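Bretbridge Tenants' News, Friday 4/12/19

CANS, CANS, CANS

OK quick one, because I have to get this to the printer before they close and the front page still isn't done.

Can drive ends tomorrow at noon. Bins are by the side door of the Geva building, same place as in October, left of the bike rack. Last count was 556 and we said 2000, so do the math. Check under the sink, check the car, check the garage. Your kid's room.

What we take: drink cans, any size, any color. Soda, seltzer, energy drinks, beer. Dented is fine. Crushed is not fine this time, the machine at the Makance center reads the label on the side and spits out anything flat. Yes I know we told you to crush them last year. Different center.

What we don't take: food cans, spray cans, glass. Somebody left a jar of pickles. Full. Come get your pickles.

Rinse them please. Upside down on the rack overnight, lid end down, and most of the sticky stuff runs out. Bags tied at the top, no more than 40 to a bag or the bottoms go and then there's cans all over the stairs and Mrs. Downstairs calls me.

Also the tape thing. A lot of people have asked if tape on a can matters. Short answer, peel it if it peels. If it won't come off, put the can in the separate box with the blue lid and we'll hand it over the counter insted of feeding it in. Don't scrape with a knife, Recep Bozkurt did that and needed a band-aid.
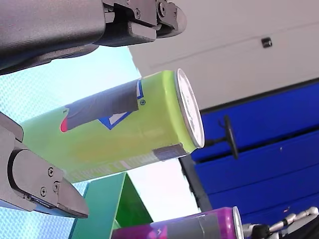 Warm water and a bit of dish soap does it, says Saadet Başaran, five minutes in the sink and the tape slides off by itself, though she adds that the cheap gray kind leaves gum behind and you'll want cooking oil on a paper towel for that. She would also like everyone to stop putting wet cans straight in the bag, they smell by Tuesday.

Good, doing that. Thanks Saadet.

Sorting is tomorrow from 10, in the courtyard, or the laundry room if it rains. Johannes Motaung has gloves for people who forget gloves. Canan Öztürkmen is bringing tea and needs a second thermos, call her if you have one. We could use a car too, a big one, Boyang's only fits six bags with the seats down.

Money goes to the courtyard benches as voted. First 100 dollars is for the paint, the rest for wood. If theres anything left over we talk about it at the next meeting, not in the elevator.

Bins get locked at noon sharp. Late bags go home with you.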